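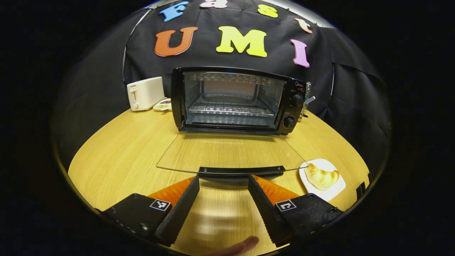

The Oven Door Problem
Software can now learn a kitchen chore by watching one. Getting it to agree on when the chore happened is harder.

The robotics business has promised us breakfast for a long time. It has delivered, so far, a great many videos of breakfast. At Tresaser, a small software company with more monitors than chairs, the current ambition is a croissant and a toaster oven, and I spent two days in October watching people worry about both.

Tresaser doesn't build robots. It makes Trinero, a set of tools that turns recordings of people doing chores with a hand-held gripper into something a robot's control program can learn from. You hold the gripper, you do the chore, and the camera on the gripper watches. Then the software has to work out where the gripper was the whole time, a question the human arm never thinks to ask.

The little black-and-white squares on the gripper help. They sit in known spots near the fingers, so when the fingers open or close, the squares move in the picture and the software can read off the gap. Finding the squares is easy. Finding the rest of the world takes longer. A black backdrop gives a tracking program almost nothing to hold on to, and the big foam letters stuck to it, which I had taken for decoration, are a gift. Trinero is very fond of the M.

The oven door is where things get philosophical. A door handle can be grabbed anywhere along its length, and people do exactly that. One person takes it in the middle, the next takes it near the end, and a simple learning program looks at both and aims for the average. Average enough people and you get a robot that closes its fingers with great confidence on air.

The team's answer is a planner that predicts a short run of moves, carries out the first few, then looks again and makes a new plan. My own approach to most kitchens is similar. Of the 196 recordings in the batch I saw, 105 survived the first filter. The rest were thrown out for lost tracking, bad timing or what the log calls "unclear intent," a phrase I have since used at home.

Timing is the dull part, and it eats most of the week. The pictures and the gripper readings come in on separate clocks. Clasenano, the module that lines them up, spent the summer with an error of nearly 100 milliseconds, and on the replay the grip always seemed to arrive a little after the idea of it. For a drawer you might get away with that. Bread is less forgiving, and a program that thinks the fingers are still open will go on squeezing.
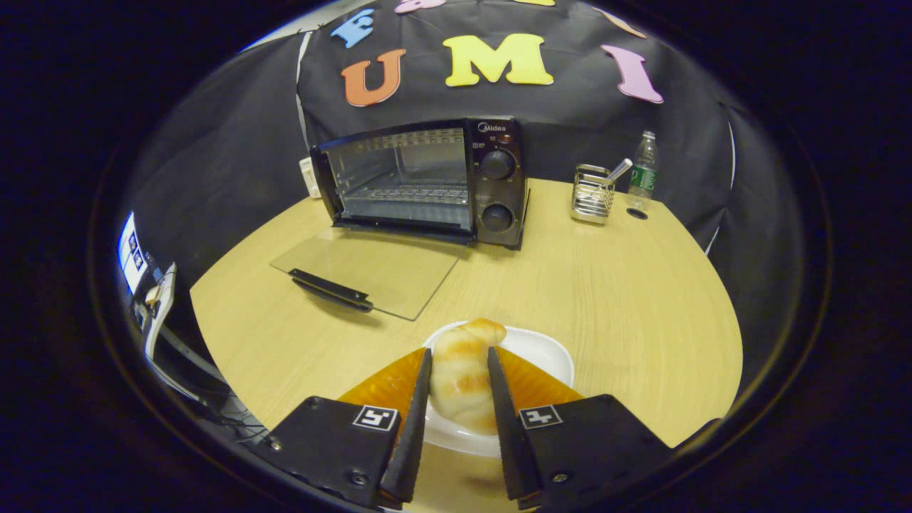 Eleven Kinds of Done

The other argument at Tresaser is over when a task ends. The labeling tool, Jafarzadeh, offers 11 ways to mark a step as finished, and I sat through a lively lunch on whether a roll has been "picked" when the fingers touch it or when it leaves the plate. The touch people had the better charts. The plate people had been there longer.

For now the tool stores both answers and lets the training run choose. The control team would like a single answer by the next release. The labeling team would like a twelfth option.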